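About us

Konora is a small company that writes working rules for places where people and robot arms share a bench. We also train the staff who have to follow those rules, and we come back later to see whether they are being followed.

The company began in March with one client, a packaging firm called Momitz, which had bought two arms and had no written procedure for either of them. The staff were careful, but each shift was careful in its own way. We wrote them a rule book of seven pages. It is still the basis of what we do, although most of the wording has changed.

What we cover

Our rules deal with ordinary handling work: picking up, passing over, putting down, sorting and packing. We leave welding, cutting and anything involving heat to other firms. A typical job takes in the layout of the bench, the route of the cables, where people may sit or stand, who can start a run and who can stop it. We also set out how grippers are checked and when worn fingers are to be changed.

We do our own bench work as well. A rule about passing an object between two arms ought to be tried on two arms before it goes to a client.

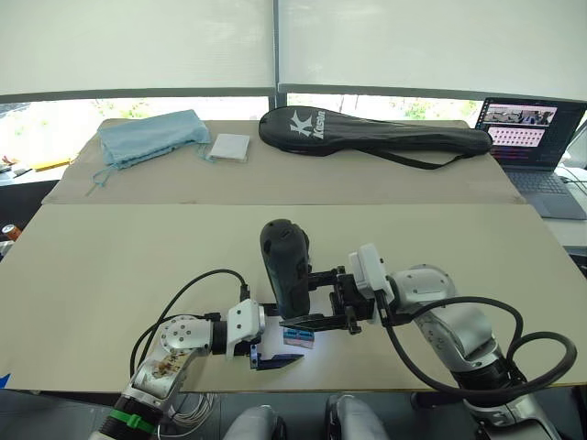
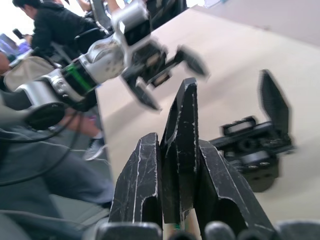

Small boxes, bags and other everyday goods make up most of our test stock. We keep 600 of them, and each has a card saying what it weighs and which way up it should be held. New items are added when a client sends us something awkward.

How we work

Every job starts with a visit. We watch a normal day and write down what people do, including the short cuts. A first draft goes to the client within 90 days, and the people who work at the bench read it before the managers do. If they say a rule can't be followed, we change the rule or the bench.

We then train each shift on site. There is no written test. Staff show us a start, a stop and a restart, and we sign them off when they can do all three without help.

To date we have logged 3,750 hours of observed running. The notes are kept on paper and on file, and clients may ask to see their own at any time.

What we don't do

We don't sell robots, and we take no payment from firms that do. Our rules don't replace the law or the maker's manual – where either is stricter, it comes first.

Where to find us

Our office and test room are in the Grosberg building, on the same floor as Mägi, who print our rule books. Visitors are welcome by appointment. Please report to the front desk and wait to be collected.

Page last updated 2018-06-26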